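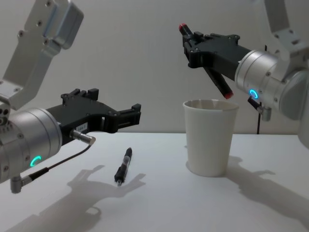
How to Brew Loose-Leaf Tea in a Mug

I drank bag tea for most of my life and was perfectly happy with it. Then Hamish Aitken gave me a tin of loose black tea last July and I haven't bought a box of bags since! You don't need a teapot for any of this, just a mug, a basket strainer and a kettle.

What you need
A mug that holds a good cupful
A basket strainer (the deep kind, so the leaves have room to open up)
6 grams of black tea for a big 500 ml mug, or half that for a small one
Fresh cold water

Steps
1. Fill the kettle with fresh water. Water that has been boiled twice tastes a bit dull to me.
2. Pour a splash of hot water into the mug, swirl it and tip it out. A cold mug steals a lot of heat.
3. Put the leaves in the strainer and pour right after the kettle clicks off. For green tea, let the kettle stand with the lid open for a few minutes first, or it comes out bitter.
4. Cover with a saucer and set a timer. Four minutes suits most black teas, two is plenty for green.
5. Lift the strainer out and let it drip. Please don't squeeze it!

Keep the wet leaves, by the way. A decent oolong will go again three or four times, and I often like the second cup best (it's softer and a little sweeter). Add an extra minute each time.

If your tea tastes weak, add more leaf before you add more time. Long steeping mostly brings out the harsh flavors, and then you end up reaching for sugar to cover it.

Next up is cold brew, which I make in a big jar in the fridge overnight.

Get new brewing guides by email. Enter your address to join the newsletter. You can unsubscribe at any time.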